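Landry method (robot learning)

The Landry method is a way of teaching a robot arm a hand task by recording a person doing it first, with no arm in the room at all. I've been editing robotics pages for six years and this is still the one I get asked about most, so I'll try to keep it plain!

The idea came out of a small lab called Irier, where Tibor Rácz and Boglárka Rácz wanted more practice data than their one arm could give them. You hold a gripper in each hand, you do the job (open a drawer, move a small package, close the drawer), and the software works out where each gripper was from the square black markers printed on the blocks on top. Those paths, plus the head camera video, become the training set. I tried it once and my wrists complained for two days - you don't get to bend your fingers the way you'd like.

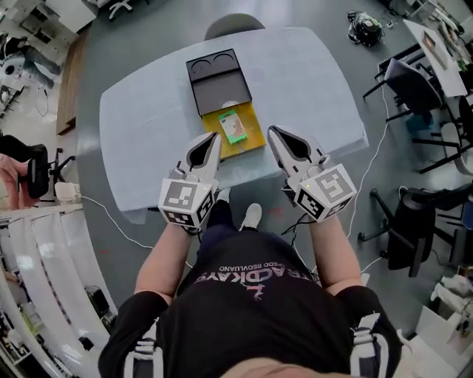
Two marker-tracked grippers held over a box with its drawer open.

The first result, posted 9/20/18, used 500 recordings of a drawer task. The trained arm did fine when the box sat square to it and rather badly when the box was turned more than 15 degrees. Going up to some 2,000 recordings, with the box moved between takes, fixed most of that. I like this part of the story because the model itself stayed the same - all they changed was what people did at the table.

Weak spots are well known. If a marker gets covered by a sleeve or by the other gripper, the path has a hole in it, and the older Trokov software just drew a straight line across the gap (I've seen the plots, they're awful). Zodoto, the later version, throws those takes out.

See also: Teaching by demonstration, Marker tracking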